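Naler Endurance Club: Members' Help Pages
Category: Timing, Results and Classification

Classification of a car that does not take the chequered flag
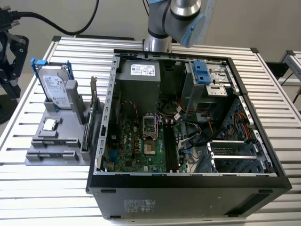
Posted by Wian Mabaso, 27 August 2022

I should be grateful for guidance on how the final classification is worked out when a car is in the pits at the end of a race. Our team entered the Senden six-hour event in the second class. The car was running without trouble until the last hour, when a wheel bearing failed. It was brought in and was still on its stands when the leader finished. At that point we had completed 110 laps.

The provisional sheet shows us as "not classified", although a car from another team is listed in fourth place in class with fewer laps than ours. I have read the general regulations and the supplementary regulations for the meeting, and they do not appear to say the same thing. The general regulations speak of a share of the distance covered by the class winner. The supplementary regulations state that a car must cross the line under its own power after the leader has finished.

I would ask which document takes priority, and whether we still have grounds to raise the matter. The provisional sheet carried a protest period of 30 minutes, and our team manager did not see it until that had passed. Two of our drivers are contesting the season title and the points are of some importance to them.

Marietjie Sithole

The supplementary regulations take priority wherever they deal with a point directly. They are issued for a single meeting and are accepted by each entrant on signing the entry form. The general regulations apply to anything on which the supplementary regulations are silent.

In the case you describe, there are two separate conditions and a car must meet both. The first is distance: the car must have completed the required share of the laps covered by the winner of its class, with any fraction of a lap disregarded. The second is the finish itself: the car must cross the control line on the track, under its own power, after the leader has taken the flag. A car which is stationary in its pit at that time has met only the first condition. The car placed fourth in class will have met both, however few laps it had completed above the minimum.

You should check whether the control line at Senden extends across the pit lane. At some circuits it does, and a car driven slowly down the pit lane after the flag may then be timed as a finisher if the regulations for the meeting allow it. This would not assist a car on stands, but your team may wish to bear it in mind for the next round at Dornden.

As to the protest, the period runs from the time of posting written on the sheet and signed by the clerk of the course. It does not run from the time at which a team reads it. The stewards may accept a late protest where it was impossible for the entrant to comply, and a busy garage has not been treated as meeting that test. An enquiry to the timekeepers about a lap count is a different matter and may be made until the results are declared final.

Points for the drivers' title follow the final classification. Starting points, where the series awards them, are not affected.

laing_pitwall

We had the same thing at Dornden in January with car 29. Sent it out on three good wheels and a prayer for the last lap and it was classified. Not sure the scrutineers were pleased. Ask for the lap chart anyway, ours was a lap short and they corrected it.

Wian Mabaso

I am obliged to you both. The entry form confirms the order of priority as stated. I have written to the timekeepers to request the lap chart and will not be pursuing a protest.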